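The Packet at the Back of the Cupboard

By Abimbola Afolabi

In my mother's house, soup began the day before you wanted to eat it. There were bones to be begged from the butcher and onions to be blackened straight on the burner, and by evening the windows had fogged over and every coat in the hallway smelled like dinner. I loved it, and I still make it that way a couple of times each winter. But I live in Zendodberg now, in a rented place with two burners and one decent pot, and I have become very fond of the soup base packet.

I came to it through my neighbors, the Oyewoles, who live across the landing and feed people the way other families play cards. One evening in April they knocked to borrow a ladle, and I went over with it and didn't come home until eleven. There was a pot in the middle of the table, bubbling away on a portable burner, and plates wedged in wherever there was room: sliced mushrooms, napa cabbage torn by hand, tofu, fish balls, a great tangle of noodles waiting for the end. I asked how long the broth had taken, expecting to be humbled. Mrs. Oyewole went to the trash and held up a wrapper!

The one I buy most often now is the tomato, from Haidilao, in the red and black packet with the gold lettering. I started on it for the sake of my younger niece, who can't take much chili, and then found I liked it better than the fiery ones I had been bravely sweating through. It's sour first and sweet after, and it does something wonderful to plain potatoes.

The method is hardly a method. Squeeze the whole packet into a wide pot, add water, and bring it up slowly while you cut things. I put in a fresh tomato if there's one going soft on the windowsill, and a knob of ginger, which my niece fishes out and lines up on the rim of her bowl. Hard vegetables go in early. Leaves go in by the handful, as people want them. Anything raw gets its own chopsticks, and please be strict about that, even with your relatives.

I keep the table as plain as I can. The cloth comes off (tomato broth and linen are not friends), the packet and a plastic tub come out, and everything else arrives as it's cut. The tub is the unsung part of the evening. Mine lives with the others in a tower I bought at Flernum when I moved here, 36 of them with lids, of which perhaps half the lids still fit anything. Leftover broth keeps for 2 days in the refrigerator and makes a very good breakfast with an egg dropped in.

My mother visited last winter and watched me snip open the packet without saying a word. She ate three bowls. Then she asked where I had bought it, and whether the shop would mind if she took a few home in her suitcase, and we walked down together before it closed.
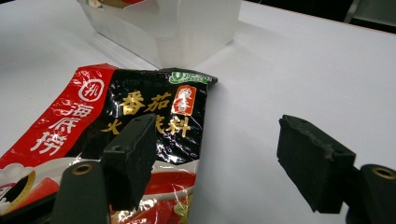
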